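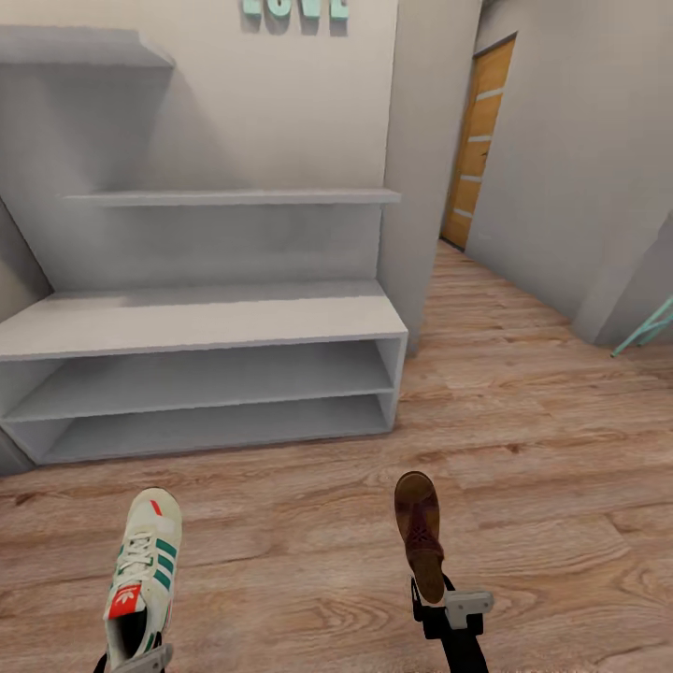 Clearing the hall, and what to do with four boxes of letters

2023-06-17

My aunt wrote letters all her life and kept most of the ones she got back. When she moved into a smaller flat in February, the boxes came to me. There were four of them, the sort that printer paper comes in, taped along the top. I said I would sort them by Easter. I finished the third one last night.

I had never thought much about how people store letters. Mine are in a drawer with batteries and takeaway menus. Hers were in bundles, each tied with kitchen string, with a slip of paper on top giving a name and a pair of years. The slips were the most useful thing in the box. If you ever tie up a bundle of anything, put a slip on it.

The first job was to get rid of the string. It had bitten into the edges of the envelopes at the top and bottom of every bundle. I replaced it with wide cotton tape from Werach, the haberdashery by the bus station, which sells it by the metre off a roll. I bought 40 metres and have a good bit left. Rubber bands are worse than string. They go hard and stick to the paper, and one bundle had a band I had to lift off with a butter knife, a bit at a time.

The second job was to take the letters out of the envelopes. There are two views on this. Some people keep every letter folded in its envelope because the postmark gives you the date. Others flatten the letter and store the envelope behind it. I went for the second. Paper that has been folded for fifty years starts to give way along the fold, and every time you open it you make it worse. I put the flattened sheets under a heavy atlas overnight and they came out well enough.

The largest bundle had 124 letters in it, all from a woman called Joan who lived in Tremblay and seems to have written about her garden and her knees. I read perhaps a third. My aunt says they met once, on a ferry, and swapped addresses.

I thought about framing a few of the nicer ones. I got as far as pricing it up and then read that daylight fades ink quite quickly, even indoors. A copy in the frame and the letter in the box is the usual advice, so that is what I will do if I do it at all. 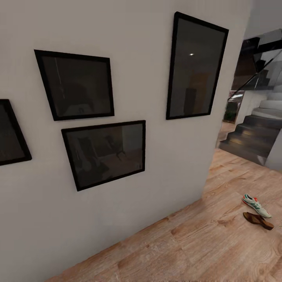
Four frames on the wall leading to the stairs.

For storage I ended up with Bimura boxes, which are plain grey card with a drop front. They are not cheap. One box takes 120 sheets before the lid starts to lift, fewer if the writer liked thick paper. I write on the outside in pencil. Pen feels more permanent but you can't change your mind, and I have already changed mine about the order twice.

The order is the part I would do differently. I began by date, across all the writers, with the idea that it would read like a diary. It doesn't. You get a page about somebody's wedding, then a gas bill query, then a postcard of a harbour, and you lose track of who is talking. Going back to one folder for each writer, with the dates running inside it, made sense of everything again. That was how she had it in the first place.

A few practical notes, in case you have a box of your own:

Wash your hands and dry them properly. You don't need gloves for ordinary letters, and they make you clumsy.

Take out staples and paper clips. Slide a bit of card under a rusty clip before you pull at it.

Don't use sticky tape on tears. Leave the tear alone and put the letter in a folder of its own.

Keep the boxes off the floor and out of the loft. A cupboard inside the house is fine.

I asked for some help with the Japanese letters, which I can't read. There were not many, all from one correspondent, and what follows was sent to me by the person who went through them. 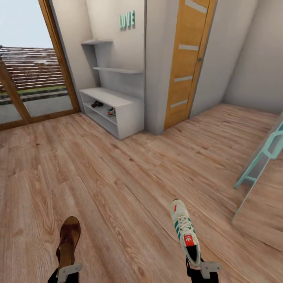

Takeshi Tsuchiya
Guest writer and translator

The letters are from a schoolteacher who wanted to practise his English and gave up on it by the second page. After that he wrote in Japanese and drew small maps in the margins. Most of them show the walk from his house to the school. In one he apologises for his handwriting, which is very good.

He mentions a magazine called Skiratel several times and asks whether it can be bought in England. I don't know if she ever answered him on that. I have put the letters in date order and written a short summary in pencil on a separate sheet for each, and the sheets are tucked behind the envelopes.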